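Section 4: Setting Up the Boltano Sewing Machine for Heavy Fabric
By Tamara Onu
16/03/2022

Read sections 1 to 3 before you start. They cover unpacking, the foot pedal and winding the bobbin. The steps in this section apply to the Boltano 986 with the standard flat bed. If you have the free-arm version, remove the accessory tray first.

Heavy fabric means canvas, denim, upholstery cloth and coated cotton. It also means any seam where four or more layers of lighter cloth cross.

4.1 Needle and thread

1. Switch the machine off at the wall.
2. Turn the handwheel toward you until the needle is at its highest point.
3. Loosen the needle screw half a turn and pull the old needle straight down.
4. Push in a size 16 needle with the flat side facing the back. Use a size 18 for upholstery cloth.
5. Tighten the screw with the small screwdriver - finger tight will not hold.
6. Thread the machine with heavy polyester thread, top and bobbin. Sulletti 40 is a good match for canvas and denim.

Note: Cotton thread can be used for seams that will be dyed later. Lengthen the stitch by one setting if you do this.

Caution: Never change the needle with your foot on the pedal.

4.2 Presser foot and pressure

1. Raise the presser foot lever.
2. Press the small button behind the foot holder. The standard foot drops off.
3. Place the walking foot from behind, with its fork over the needle screw.
4. Tighten the holder screw.
5. Set the pressure dial on top of the machine to 2. For thin coated cotton, set it to 3.

If the upper layer creeps forward as you sew, the pressure is too high. If the stitches come out uneven in length, it is too low. Change the dial by half a number at a time and sew a fresh test line after each change.

4.3 Making a test sleeve

Sew a short tube before you start on the real piece. A tube has a long seam, a hem and a tight turn, so most setting problems will show up in it. It also lets you see how the cloth hangs and where it wrinkles.

1. Cut a rectangle 500 mm long and 40 cm wide from the fabric you plan to use.
2. Fold it lengthwise, right sides together, and clip the long edge. Do not use pins on coated cloth, as the holes stay.
3. Sew the long edge with a 3.5 mm stitch. Sew three stitches in reverse at each end.
4. Turn the tube right side out and hem one end with a double fold.
5. Hang it with the hemmed end down and leave it overnight.

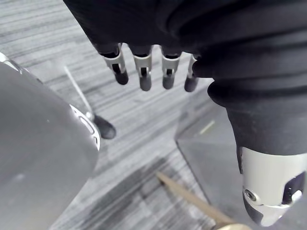

Fig. 9. Dark fabric sleeve, hanging. Wrinkles and folds in the cloth.

Look along the seam of your own tube once it has hung. Soft folds across the tube are normal in most cloth and can be left alone. Small, regular puckers that follow the seam line mean the top tension is too tight. Turn the tension dial down one number and sew another tube.

Note: Black and navy cloth hides puckers. Check it by running a thumb along the seam, or use a lamp held low to one side.

4.4 Tension chart

Canvas, two layers: tension 5, stitch 3.5
Denim, two layers: tension 5, stitch 3
Denim, hem crossing a seam: tension 4, stitch 4
Upholstery cloth: tension 6, stitch 4
Coated cotton: tension 4, stitch 3.5

These are starting points. Write your own final numbers in the table inside the back cover.

4.5 Sewing over thick seams

1. Stop with the needle down just before the thick part.
2. Slide the leveling plate under the back of the foot.
3. Turn the handwheel by hand over the thick part.
4. Remove the plate and carry on with the pedal at slow speed.

Caution: If the motor hums and the needle does not move, lift your foot from the pedal at once. Let the machine rest for 9 minutes before you try again.

Comments

quiltingden: Pressure at 2 was still too much for my waxed canvas. I ended up at 1.5 and it feeds fine now.

R. Mudaliar: Does the walking foot from the older Zaleo fit this one? The screw looks the same.

Tamara Onu: It fits the holder, but the fork sits too low. Please use the one in the box.

patchpocket: Step 2 in 4.2, my button was very stiff. A drop of machine oil sorted it.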